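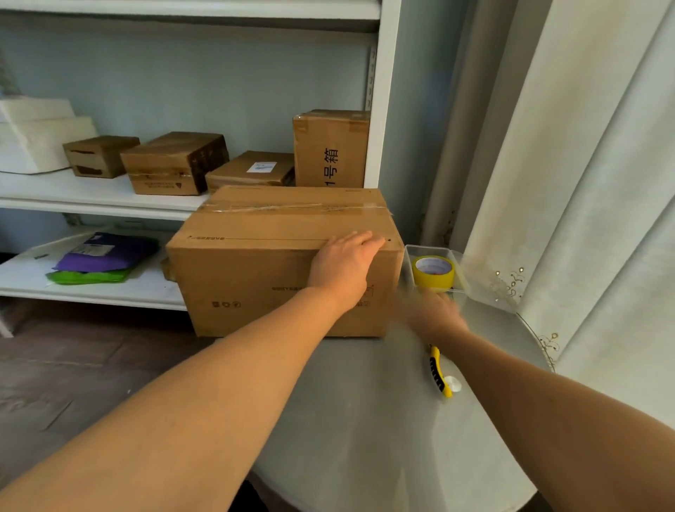
Shipping & Orders FAQ

How soon do you mail yarn?
I pack on Mondays and Thursdays. Order by noon and you'll make that day's run, unless I'm off at a fiber fair!

What does shipping cost?
Flat $6 in the US, free over $50. I ship to Canada too — just email me first for a price.

Will my skeins match?
I dye in small pots, so buy enough for the whole sweater in one go (please!). Grokwood, the mossy green, varies the most.

Can I return something?
Sure, within 30 days, as long as it hasn't been wound. Write to Meinir Parry at the shop address.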